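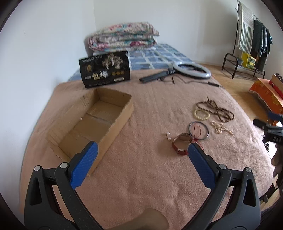
Yolotzin Varela wrote in to ask if the finger pads on the Feseris hand gripper can be swapped without pulling the whole jaw. Yes. Screws near the pad, back them out, pad lifts off.

## Feseris replacement pads, blue, textured

- sold in pairs, left + right
- fits hand-held Feseris only, NOT the Pyo arm version
- pack of 10 pairs: 245
- single pairs, ask Si-woo Jin

**Care**

Wipe pads after every session, damp cloth, no solvent. Fleece lint gets in the texture, use a soft brush. Check screws every 90 cycles. Snug, dont crank them. Jaws should open fully and close evenly, if one side lags re-seat teh pad first.

Ships from Jarkurville. Old stock ends June.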